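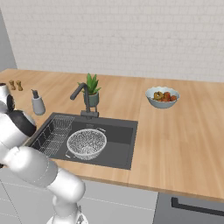 Raimo Huttunen says I was too easy on them last time, and that a robot stopping by itself is still a fault if no one in the room can say why it stopped. Fair. So, the Valtonen open day in Miltholm, and what went wrong at it. Typed up fast, train leaves soon.

Got there late, parking a mess. Badge, coffee, up to room 257. Kitchen arm demo was the one everybody wanted. Nearly 175 signed up for the day and I think most of them were in that one hallway.

How it works: they run every job in a simulated kitchen first, on a big screen. Wood counter, dark sink, faucet, a plant, bowl of stuff at the back. Then the same job goes to the real arm behind a glass panel. Kostent is what they call the software that does the handing over. Job for the day was small things on the counter next to the sink. Pick up, move, put down. Dull, which I liked. Dull is what you want in a kitchen.

First job in the sim, fine. Second job, fine. Then they sent it across to the real one.

Real arm went out, got level with the sink, and swung its elbow the wrong way round. Fast. Hit the glass with a proper bang and quit. Red light. Lady next to me spilled her coffee. No one hurt, I want to say that clearly, the panel did its job. But the guy at the desk hit the stop button AFTER it had already quit, and you could see him not being sure which of the two had done it.

Then a long wait. They sent us off to look at the conveyor part (skip it) and called us back when they had something to show.

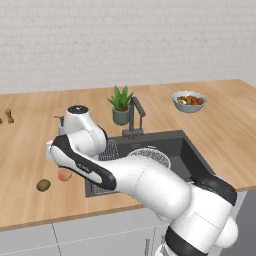 Page last changed: 05/09/2021

Back at the screen they had the reach past the sink up again, gripper down over by the little red cup, potato next to it. What they told us: there are two ways to get the arm to that spot, elbow one way or elbow the other, and the gripper ends up in the same place. The sim picks one. The real arm is supposed to be told which. It wasn't. An update in June dropped that setting when a job got sent over, so the real arm picked for itself.

And the bit that got me. They run 500 trials in the sim before a public day. 16 of them had come up with a warning about the elbow. Somebody had read the warnings, figured they were old ones, and cleared them. They said so out loud to a room of strangers, so credit for that. Still.

I asked if the sim has the glass panel in it. No. Just kitchen. So as far as the sim is concerened there was nothing over there to hit. They are adding it, plus a block on sending any job over with a warning still open. Asked about the stop button too. Answer was vague. The log showed the arm quit on its own from the force of the hit, button came later. How much later, didn't get a number.

Didn't see the real arm run again. Power stayed off for the rest of the day, right call I think, though some people had come a long way and were pretty loud about it. Kadberg crew at the next table kept their own demo shut down too until they'd checked their settings.

Things I'd want to know before going again:

Who is allowed to clear a warning, and does it take two people
Slow speed for the first real run after any update. Seems obvious, wasn't done
Where visitors stand. We were right up aginst the glass

Lunch was soup, good soup. Bus back to the station runs from the side gate, not the front, sign is wrong. Raimo, if you're reading, I asked your question about the brakes and they said they'd email me. Will add it when it comes.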